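Floor pickups and small bottles: what we learned in November

The Wornura project spent most of November on hand-guided teaching, and several members have asked for a fuller write-up than the two lines in the last issue. Ladi Nnaji kept the session notes and Garba Edet did most of the driving, so what follows is largely theirs.

For anyone who missed the earlier items, the plan is simple. A person does the job with the gripper, the camera at the wrist records what the gripper sees, and the recording is stored along with the finger opening and the motion. One recording is one attempt at one small task. We now have 1,154 of them that passed review. The target for the year was lower than that, so there is some room to be picky.

Most of the early attempts were done at the bench. In the second week Garba asked to bring the floor in as well. The bench is a poor match for how things go at Pirkton, where half of what needs picking up has rolled off something. Moving from the bench down to the floor means a long swing of the wrist, and people do it much faster by hand than they would under remote control. 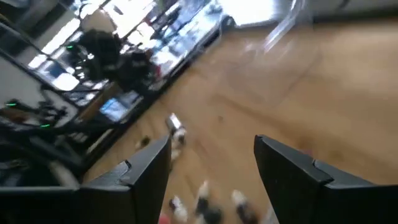

Heading for the floor with the fingers open. Small white-and-black objects lie in the gap between them.

Blur like that is the main thing reviewers marked down. Youssra Helmy went through 200 of the floor attempts one by one and sorted them by how much of the travel could be used. Her view is that the fast part in the middle does little harm if the last stretch before the grasp is slow and clear. Where the operator was still swinging when the fingers began to close, the attempt was dropped. She threw out 40. Most came from the same two afternoons, when people were trying to beat each other's times. We have asked them to stop doing that.

The rule for floor work is now written on the sheet by the door. Swing down at whatever speed is comfortable, stop with the object between the fingers, wait one breath, then close. The pause costs very little, and it gives the model a clean view to learn from. Titilayo Jibrin tested the rule with three operators who had never used the gripper before, and all of them had it within a few tries. One of them kept letting the wrist roll to the left on the way down. We left those attempts in. A tilted view is fine if it is sharp at the end, and the arm will meet tilted views of its own.

Bench work carried on at the same time. The task there was small squeeze bottles, the food coloring kind, starting from a scatter on the wooden top. They are awkward for a learner. They are light, they roll, and the caps come in different shapes, so a grip that works on one slides off the next. Ifeanyi Afolabi wanted them in the set for that reason. The Rangel set we started from has plenty of cups and blocks and nothing that small. 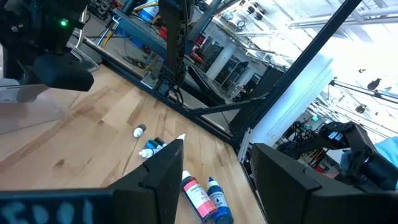

We tried the bottles both ways, by hand and by remote control from the Notska desk. By hand an attempt took roughly half as long. Under remote control the operators were more careful about the approach, and they lined the fingers up with the length of the bottle before closing. By hand people tended to grab across the middle and correct afterward. Both kinds are in the set, tagged so they can be trained on separately. Ladi would like to see what happens if the remote attempts are weighted more heavily, and that run should be finished before the next issue.

One problem is still open. When two bottles lie touching, operators disagree about what to do. Some nudge the pair apart with one finger first, and some go straight in for the top one. Either is a fair way to do it, but a model trained on both at once tends to hover — it starts the nudge, gives it up and comes back. For now the instruction is to nudge first, every time. If you recorded touching pairs before that went out, please leave your files where they are and let Youssra know which dates.

Some smaller things. The finger opening has to be zeroed at the start of every session, including after lunch. Attempt names should carry the task word first and your initials last. Please don't trim your own recordings, since the review script expects the full length and will reject anything short.

The next open session is on 3rd December, on the same benches. Two operator slots are left, one for floor work and one for bottles. Write to Titilayo if you want either of them, and say whether you have driven from the Notska desk before.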